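Workshop > Newsletter > Members' Projects

Two arms on the back bench: a progress report from the Tillman Street workshop

October 2019

Members who have been in on project nights will have noticed the pair of blue arms at the far end of the room. They belong to Lamisi Addo and Roscoe Okafor, who started printing parts for them in April and have been working on them on and off since. I asked them both for an update, and what follows is put together from their notes and from an evening spent watching.

The arms are a hobby design with a few changes. The links are printed plastic and the joints are off-the-shelf servos, daisy-chained so that one cable carries power and data down the length of each arm. Roscoe did most of the printing on the shop's older machine. The long upper links gave him the most trouble. They split along the layer lines near the screw holes, and he reprinted them with thicker walls and turned them on the bed so the layers run the other way. That added weight, which meant the shoulder joint ran hot when an arm was held straight out. He has since lowered the torque limit on that joint and changed the rest position, and it has been fine.

Tape has been used freely. Some of it holds covers in place and some keeps wiring away from the joints. Lamisi would like to replace it with printed clips but has not gotten to it.

Wiring took longer than either of them planned. The first set of servo leads was cut to fit with the arm folded, and they pulled out of their connectors as soon as the elbow opened up. The second set has enough slack to go through the full range. It loops up at the elbow and looks untidy, but the connectors stay in.

The job they picked to work toward is folding cloth. Lamisi chose it for practical reasons: cloth is cheap, it does not break when dropped, and it does not damage the grippers when a move goes wrong. It is also harder than stacking blocks, since the cloth never lies quite the same way twice. They are using a soft mint-green piece, folded lengthwise first, with one arm working at the top edge while the other waits its turn on the opposite side.
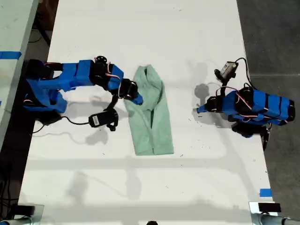
What they have learned so far

Grip height matters more than grip strength. With the fingertip a little too high it closes on nothing, and a little too low it pushes the cloth along the table and bunches it up. Roscoe now sets the height again at the start of every session by lowering each gripper onto a strip of card.

The base has to be solid. For the first few weeks the arms stood on a folding table that moved whenever anyone leaned on it, and positions saved one evening were off by the next. The white bench is much better.

Light is a problem. Each arm has a small camera beside it, and the shadows from the overhead fittings fall right across the work area. On a white tabletop the software was picking up the edge of a shadow as the edge of the cloth. Turning off one bank of lights helped. Žydrūnas Tamošiūnaitė has offered to build a diffuser out of leftover Metitz panel, and we will try that next.

Results are mixed. In the last full session they made 17 attempts and got 4 folds that Lamisi was willing to call square. Most of the others failed at the first pinch. The motion after that is fairly dependable once the cloth has been picked up cleanly.

What they need

Spare servos of the same type, working or not. The gears in dead ones can often be reused.

Scrap fleece, toweling or T-shirt fabric in plain colors, hand-towel size or smaller.

Somebody comfortable with Python who could look over the calibration script. It works, but it was written in a hurry and only Roscoe can follow it.

Anything for the project can be left in the tray marked ARMS under the bench. Please don't move the clamps on the front edge of the table, and please check with Lamisi or Roscoe before unplugging anything at that end of the room.

They are usually in on project nights after seven. Visitors are welcome to watch, and there is a spare stool.

Darcy Pomare

Recent items
Flatex sheet: what to do with the offcuts
Elibariki Nyanda on rebuilding a bench grinder
Laser cutter induction, new sign-up sheet
Dust extractor filters replaced
Lost and found: calipers, one glove, a tape measure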